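Search this blog Search Go

Will a robot fold my laundry before I retire?

Posted 24/12/2018 by Seidu Sulemana

So I've got a pile of clean clothes on the couch as I write this, and it has been there long enough that the cat has made a nest in it. My sister called while I was moving it from the couch to the bed (you know the move, you do it too) and said, "Aren't there machines for this by now?" And I said I'd look into it, which is how I lost most of a week of evenings to reading about laundry robots. I regret nothing!

A bit of background for new readers. I spent 17 years at Quaye, the uniform laundry out by the rail yard, first on the dryers and then running the finishing floor. We did hospital scrubs, restaurant aprons, hotel towels by the cartload. People assume a place like that is all robots. It was about the most automated building I ever set foot in, and there were still people in it at every table, picking up cloth with their hands.

The towels, sure. We had a folder called the Latska that could take a bath towel and spit it out in thirds faster than you could say it. But somebody had to feed the Latska. You stood there and gave it two corners, nice and square, and it took over from there. Give it one corner and a bit of the middle and it would make you a sort of cloth burrito and then stop and beep. Everybody on the floor could do the beep. My son could do the beep when he was 3.

And that was towels, which are rectangles! Kids' clothes are a whole other animal. They're tiny, they've got collars and snaps and a placket, they're made of stretchy stuff, and every single one is a different shape from the last. Just getting a little striped one flat, collar up top and both sleeves out to the sides, is already half the work, and then you've still got to fold it and get it into the basket without undoing what you just did. 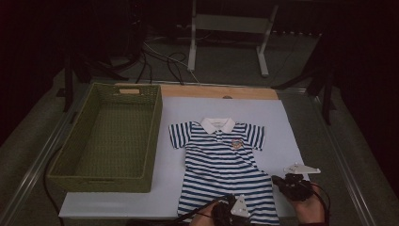 Why is folding so much harder for a machine than washing?

Because washing doesn't care what shape the clothes are in. A washer can tumble a shirt any old way and it still comes out clean, but to fold that same shirt you have to know where the sleeves went, and they're never in the same place twice.

I think that's the part people miss when they get excited (or scared) about all this. The machines that already do our chores are the ones where we changed the chore. Nobody built a robot to stand at the sink with a sponge. We built a box that sprays water and we load the plates ourselves. The dryer doesn't hang anything on a line. Even my round little floor vacuum only works if I pick up the socks first, and it still eats the fringe on the hallway rug about once a month.

What I've been reading about lately is different, and it's what got me going. The idea is that people do the chore with grippers in their hands, so the hardware at the end is simple, two stubby fingers that open and close, while the person does the thinking. Do it over and over and a computer gets a big stack of examples to learn from. It's pretty much how I learned to fold fitted sheets, come to think of it. My first supervisor never explained a thing. She just stood next to me and did 200 of them.

I tried the two-finger business myself, at the kitchen table, with a pair of salad tongs in each hand and one of my nephew's T-shirts. Go ahead and try it, I'll wait. It is maddening. You don't notice how much your fingertips are doing until you take them away. With my bare hand I can tell if I've got one layer or two. With the tongs I had no clue, I'd pinch what I thought was the top layer and up came the whole shirt, front, back and all. I did get it folded in the end. It looked like something you'd find under a car seat.

And then there's the bunching. Once a soft knit wrinkles up on you, there's no front or back or sleeve anymore, only lumps, and stripes running off every which way. I can look at a heap like that and more or less guess where the hem is, mostly from years of looking at heaps. A seam helps a lot. If you can find a seam you can follow it home. That was the first thing I taught every new hire at Quaye, and I'd love to know if a computer picks it up by itself.

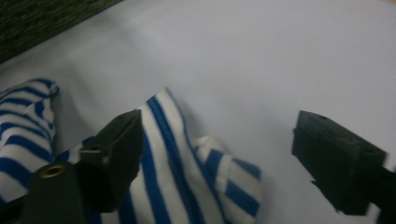
What I'd pay for right now

My sister sent me an article about a home folding gadget called the Flirkitz. I read the whole thing, including the comments. From what I can tell you clip each item onto it by hand, one at a time, right side out and already buttoned. Well, by the time I've done all that I could have folded it and put it away! It also won't take socks, or anything small enough for a baby, and when my kids were babies that was all the laundry there was.

If somebody wants my money, here's my list, and I'm easy to please:

- Something that turns things right side out. I'd take this one over folding, any day.
- Something that matches socks. It doesn't even have to fold them, just lay them down next to each other.
- Something that carries the basket up the stairs.

For the shop floor I'm a little more hopeful. At a place like Quaye you get thousands of the same apron, all the same size, and you can put the lights and the table just how you like them. My old buddy at Prudgate (they do linens for restaurants) says they've been visited by a couple of companies with robot arms, and in November one of them got napkins going pretty well. Slow, but it kept at it. Then they handed it a chef's jacket and everyone went to lunch.

My sister thinks we'll both have a laundry robot in the house inside ten years. I told her 2055, and she said I'll be too old to care if my shirts are folded. She may be right about that. I've written both guesses on the inside of the laundry room door, in pencil, and the loser buys dinner.

Anyway, the cat has moved, so I'm going to go put away the towels.

Filed under: Around the House, Gadgets & Gripes, Laundry

Last updated 2 hours after posting (fixed a typo, thanks Sis)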